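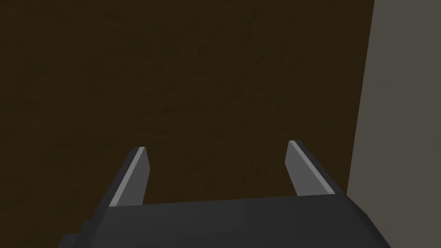
Elsa Boström asked whether a photo she had removed from the Gerora catalog was gone for good, and whether the empty thumbnail with a question mark meant the same thing. The two cases are different, and most of this week's notes are about why.

## Week 4: Catalogs, folders and moving files

Handout for 6th October. Bring the drive with your practice folder. The lab machines in the Fagerlund building are wiped overnight, so anything left on the desktop will be lost.

### What the catalog holds

A catalog is a database. When you import a picture, Gerora writes a record with:

- the path to the file (drive, folder, file name)
- the date and camera settings, copied from the file
- your tags, ratings and captions
- any edits you make, stored as a list of steps
- a small preview

The picture itself stays in its folder. It is not copied into the catalog unless you check **Copy to library folder** in the import window. That box is off by default on the lab machines. If you work on a laptop at home, check yours before the next import, as the setting may be different there.

Video clips are handled the same way, except that the preview is a single frame taken from the start of the clip. If the clip starts on black, the preview is black. You can choose another frame with **Clip > Set Poster Frame**.

### Remove and delete

Select a picture and press the Delete key. A window opens with two choices.

**Remove from catalog** erases the record. The file stays on the disk. Your edits, tags and rating for that picture are lost unless you have written them to the file first (see "Sidecar files"). You can import the picture again, and it will come in as new.

**Delete from disk** erases the record and moves the file to the system trash. It can be brought back until the trash is emptied. On a network drive there is often no trash, and the file is deleted at once.

A question mark on the thumbnail is neither of these. The record is still there, with all your work in it, but the file is no longer at the path the record gives. Do not remove the picture. Reconnect it.

### Reconnecting

1. Right-click the thumbnail and choose **Locate File**.
2. Browse to where the file is now.
3. Leave **Search nearby for other missing files** checked.
4. Click **Select**.

Gerora compares the file name, the capture time and the file size. If all three match, the record is updated without asking. If the name differs, it asks you to confirm. If the size differs, it refuses, which usually means you have picked an exported copy instead of the original.

To find every missing file at once, use **Library > Find Missing**. On the practice catalog, which has 1796 pictures, this takes a minute or two from a USB drive. Wait for the progress bar to finish before you start reconnecting.

### Moving folders

Move folders inside Gerora, in the left panel, by dragging. The program moves the files and updates the paths together. If you move them in the file manager, the catalog does not know.
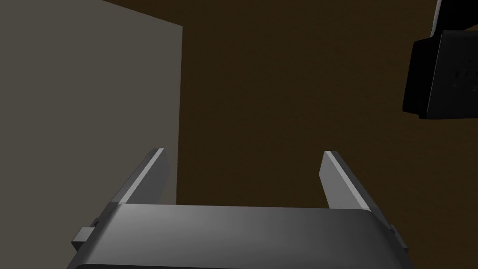
Leif Lindqvist objected that dragging a big folder inside the program is slow, and that he would sooner move it in the file manager and fix the path afterward. This is a fair point for whole drives. If you are moving everything to a new disk, do it this way:

1. Close Gerora.
2. Copy the top folder to the new disk with the file manager. Copy, do not move.
3. Open Gerora with the old disk unplugged. Every folder will show as missing.
4. Right-click the top folder in the left panel and choose **Update Folder Location**.
5. Point it at the top folder on the new disk.
6. Check a few pictures from different subfolders at full size.
7. Keep the old disk as it is until you have a backup of the new one.

The subfolders follow the top folder as long as their names have not changed. For a single folder, or a handful of pictures, drag them in the left panel and wait.

Renaming is the same problem as moving. A file renamed in the file manager is a missing file to the catalog. Use **Library > Rename** (F2), or do the renaming at import.

### Sidecar files

The catalog keeps your edits and tags in one place. If the catalog file is damaged, they go with it. A sidecar is a small text file next to the picture, with the same name and a different ending, holding a copy of the same information.

Turn them on under **Preferences > Metadata > Write changes to sidecar files**. The setting only applies to changes made from then on. For older work, select the pictures and choose **Metadata > Save to File**.

What a sidecar from Gerora holds:

| Item | In the sidecar |
|---|---|
| Tags, captions, ratings | yes |
| Crop and straighten | yes |
| Color and exposure edits | yes |
| Virtual copies | no |
| Albums | no |
| Stacks | no |
| Edit history | no, only the final state |

Other programs will read the tags and ratings. They will mostly ignore the edits, as each program has its own set of steps. Those of you using Warnel at home: version 4 reads the crop as well, earlier versions do not.

If you copy pictures to another disk in the file manager, copy the sidecars too. Sorting a folder by type and taking only the pictures leaves them behind. Several of last year's final projects came in with no captions for this reason.
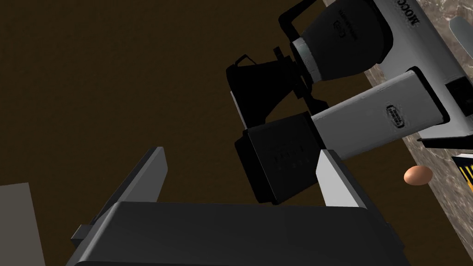 JPEG files are an exception. With these, Gerora writes tags and captions into the picture file itself, and only the edits go to the sidecar. The file's modified date changes when this happens, so a backup program will treat it as a changed file and copy it again. The picture data is not touched and there is no loss of quality.

### Backing up

You need to back up two things, and they are often in different places.

**The catalog.** Gerora offers to back it up when you quit. Say yes at least once a week while you are working on a project. The backup goes by default to a folder next to the catalog, on the same disk, which is no help if the disk fails. Change it under **Preferences > Backup > Location**.

**The pictures.** The catalog backup does not include them. Use whatever you use for the rest of your files. A plain copy to a second disk is fine for this course.

Old catalog backups are never deleted by the program. Arvid Isaksson's folder had 23 of them and had filled his drive. Keep the last three or four and delete the rest.

To restore, close the program, copy the backup to where the catalog was, and open it by double-clicking. Then run **Find Missing**, as anything moved after the backup was made will need reconnecting. Pictures imported after that date will not be in the catalog at all. Use **Library > Synchronize Folder** to bring them back in.

### One catalog or several

For this course, one. Albums and tags do the sorting inside it. Searches do not run across catalogs, and a picture tagged in one is untagged in the other. The exception is work for a client who wants the catalog handed over with the pictures. In that case use **Export as Catalog** from the main one when the job is done.

### Exercise

Work in pairs if you like. Hand in separately.

1. Import the Destcombe folder without copying. The import window should report 973 files. If it reports fewer, check that **Include subfolders** is on.
2. Tag and rate ten pictures of your choice. Crop two of them.
3. Turn on sidecar files. Save the metadata for those ten.
4. Quit, and rename one subfolder in the file manager.
5. Open Gerora again and reconnect it. Write down each step you took and any message you saw.
6. Remove one of the cropped pictures from the catalog (not from the disk) and import it again. Note what came back and what did not.
7. Back up the catalog to your own drive.

Hand in your notes for steps 5 and 6 as a text file. Half a page is enough. Screenshots are welcome but not required.

### Reading and dates

Chapters 3 and 5 of the course reader. Skip the part on shared catalogs, which we will do in November with the group projects.

Tyra Strand has the spare card readers during lab hours. Sign the sheet when you take one. Questions about grades for the week 2 assignment go to Zuleica Bittencourt, by email, with your student number in the subject line.

Next week: export presets, file sizes for print and web, and what happens to tags when a picture is exported.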